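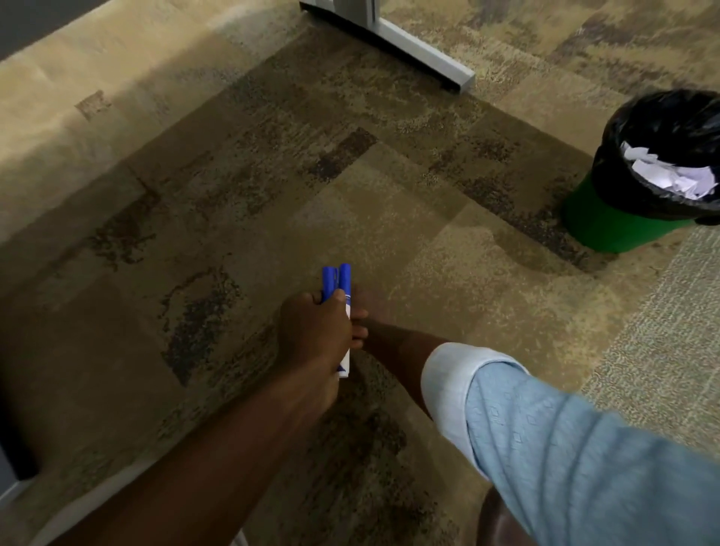

Figure 4. Markers in their package, held over the carpet near the wastebasket.

4. The floor pickup demonstration

This section is for the person who prepares and leads the floor pickup demonstration at the Perwood open day. The demonstration has a person's turn and a robot's turn. In both turns the work is the same: paper scraps go in the wastebasket, and markers go back in their package. The visitors see the person first and the robot after.

Please read section 3 (power and emergency stop) before you start with this one. The robot must be in the Parked state until step 9.

4.1 What you need

- the Pana arm on its wheeled base, charged
- the tablet with the Lungu control page open
- a wastebasket with a bag in it
- white paper, to be torn by hand
- markers with their package
- floor tape for the visitor line

Note: Please do not use shredded paper. The strips are too thin for the Pana fingers and they go under the wheels, from where it is very annoying to remove them.

4.2 Preparing the floor

1. Choose a part of the office floor with free space near a desk. Carpet is fine. If the carpet has a strong pattern, do the camera check in step 6 two times, at both ends of the area.

2. Put the visitor line on the floor with tape. It must be 2 meters from the nearest point that the arm can reach. When there are small children in the group, Graciela Riquelme prefers a larger distance, and she has the last word on it.

3. Place the wastebasket inside the work area. Fold the bag well over the rim, so that it does not fall inward when the paper is dropped in.

4. Tear some sheets into pieces of different size. Crumple a part of them and leave the others flat. Let them fall from the height of your knee, and do not arrange them after. Visitors notice when the paper is too well placed — in August a boy asked us why all the pieces were in a row.

5. Put the markers down between the paper. All caps must be closed tightly. An open marker on carpet is a matter for Emilian Jitaru, who is responsible for the rooms and has already cleaned enough of it.

6. On the tablet, press Check View. Wait until the outline on the screen goes around the complete work area. If a desk foot is inside the outline, mark it with Keep Away.

Caution: Check View does not find feet. Look at the floor yourself before each robot's turn and ask people to step back behind the line.

4.3 The person's turn

7. Ask for one person from the group, or do it yourself if everybody is shy. The person crouches or bends down, collects the scraps with the hands, and drops them in the wastebasket. The markers are separated from the paper and go into the package.
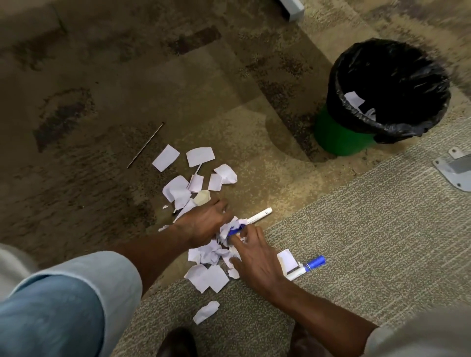
Most people use one hand to press or push the paper together and the other one to pinch it. Point this out to the group while it happens. The Pana has only one arm and must take the pieces one after another, so the visitors will understand better why its turn is longer. Tell them also that it is permitted to talk with the person who is working. It makes the waiting more pleasant.

Do not make a race from it. We tried this at Clillport, with over 100 visitors during the day, and after the first group people did not watch the robot, only the clock.

8. When the floor is clear, repeat steps 4 to 6. You can use the same paper again if it is not torn too small.

4.4 The robot's turn

9. Press Unpark and then Start Pickup. The arm rises, stays still for 5 seconds, and begins.

10. Keep one hand near the stop button during the complete turn. If a piece falls beside the wastebasket, let the robot try again. After 4 tries it leaves the piece and goes to the next.

Note: Flat pieces are the most difficult. If the arm stays over a flat piece and does not close the fingers, press Skip. Please do not push the paper toward the fingers with your shoe.

11. At the end press Park. Only when the tablet shows Parked may visitors cross the line and look at the arm from near.

4.5 Between two groups

Empty the wastebasket if the paper comes close to the rim. Look under the desk for pieces. Put the markers in the package with the caps up, because it is easier to see if one is missing.

If the robot stops with the message Base Not Level, see section 6. Bianca Preda keeps the spare tablet and the key for the charging cabinet at the front desk.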